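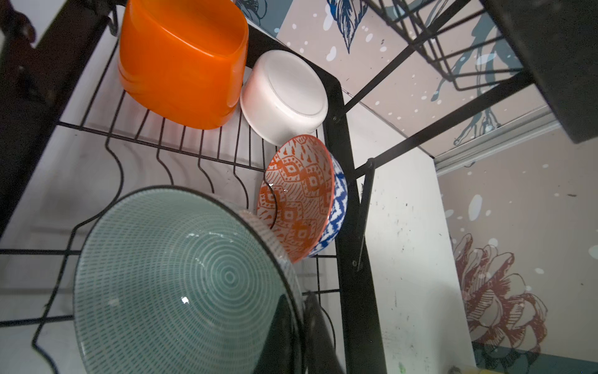
Figure 3. Wrist camera view of the black wire dish rack at the Halura site, with bowls and an orange container in the slots and a gripper finger at lower right.

4.2 Wrist camera and gripper upkeep

The Halura cell was looked after by two of the authors (Farquharson and Forsyth) under a fixed routine. The wrist camera sits close to the fingers, so a finger near the lens shows as a large dark blur (Figure 3). We left the mount as it was and masked that region in software instead.

Water was the main source of trouble. Droplets are visible on the orange and white patterned bowl in Figure 3, and moisture of this kind reached the finger pads in most sessions. Pads were wiped after every 70 grasps and replaced in pairs – a single new pad pulled the grip off centre. Over 2869 grasps the cell was stopped for maintenance 329 times, mostly for wiping.

Camera calibration was checked at the start of each session against a printed target. If the error was over 2 mm, the bracket screws were retightened and the check repeated. Glossy surfaces, such as the orange container, gave poor depth readings along their curved edges whatever the calibration, and these readings were discarded before grasp planning.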